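Cover lifter for a hot tub, worth it or not?

danai_a
Hi all, we've had our tub for 3 years and the cover has gotten so heavy that I dread taking it off by myself. I'm looking at the Villca lifter, the one that mounts under the base. Does anybody have one and still like it?

sotiris.s
We do, and we love it! My wife can open the tub alone now, even in March with slush on top (well, a little slush). Just measure behind the tub first.

LiuCK
I have to disagree a bit, sorry Sotiris. If the cover is that heavy it's probably waterlogged, and a lifter only hides that. I'd put the money toward a new cover.

sotiris.s
Fair point, but ours was brand new and still a bear to lift.

danai_a
Oh dear, it does sag in the middle. Chi-keung, what did you end up buying?

LiuCK
An Idwood, the 4 inch one. It took 12 days to get here and it's so much lighter, I can fold it back with one arm while I hold my coffee.

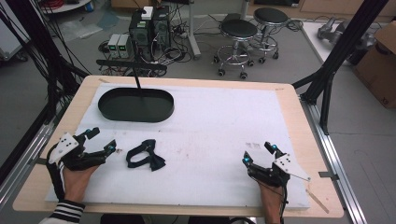

Do check the corner radius before you order, though, my first try was too square and I had to send it back.

736 views · 3 shares · Back to top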